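Keeping the kitchen cell happy

28/04/2021
By Hiwot Tilahun

A few of you have asked what I do down in the Pleridcombe kitchen all morning, so let me walk you through a Wednesday with Trotar, our two-armed dish handler (and yes, I do say good morning to it). I start with the power off and a small hex key in my hand. The screws on the round joint caps like to work themselves loose, so every one gets a nip, left arm first, then the right. Then I run my fingers down the cable on each arm and feel for flat spots — we lost a good one in February because it had been rubbing on a sink rim, and I'm still a bit sore about it!

After that it's the hands. I open and close each one 48 times with nothing in it and listen. A healthy finger hardly makes a sound, a dry one clicks, and you get to know the difference pretty fast.

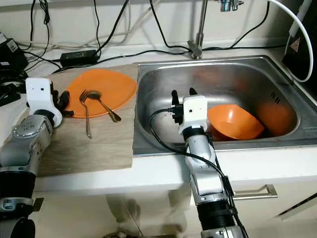

Once the hands sound right I put Trotar back on dishes, slow speed first, and let it go for 65 moves before I trust it with the full Nindance routine. Orange tableware is my favorite for this, the cameras pick it up so easily against the steel. Forks are still the fussy ones. If the grip is off even a little, I go back and zero the wrist again, and that's usually my coffee gone cold.

The big job comes every 2,000 hours, when both wrists come apart for new grease. Girard has promised me the new seals by then, so if anyone fancies an afternoon with sticky gloves, come find me!

6 shares | 4 comments
Contact the newsletter desk | © 2021 Pleridcombe | Back to top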